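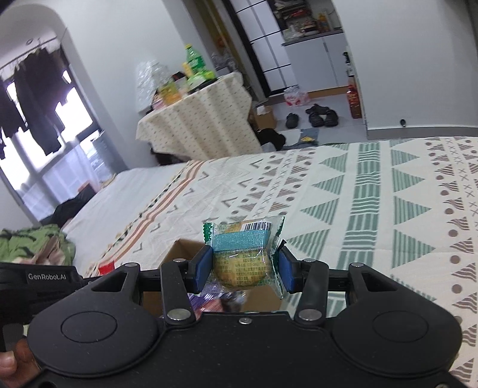
Figure 1. Hand-held gripper closed on a plastic-wrapped cake, over an open box on a bed.

Progress report to Zonside, household handling project
Prepared by Princess Policarpio, Plalladbridge
July 17, 2024

In this period we continued to collect demonstrations in real homes, with a person holding the gripper in the hand. The Tultham homes are now included. In total we have 1,645 demonstrations, of which 364 are with food in soft wrapping. We removed 197 from the training set, mainly for the reason that the fingers went out of the camera view at the moment of closing.

The main result concerns the wrapped items. Our earlier policy, Ambrosio, learned only the final width between the fingers. With wrapped food this width is not reliable, as the plastic bends before the fingers reach the item inside. In the new version the policy learns the speed of closing together with the width. On the test items it dropped the package in almost half as many trials as before. The items with a flat sealed edge are still difficult when they lie close to the side of a box.

We had a delay of 2 weeks, caused by an error in the time stamps. The affected recordings were corrected and did not need to be repeated.

For the next period we plan to test the policy on a fixed arm, using the same finger pads. We ask for your agreement to move the delivery of the final data set to December. The budget stays the same.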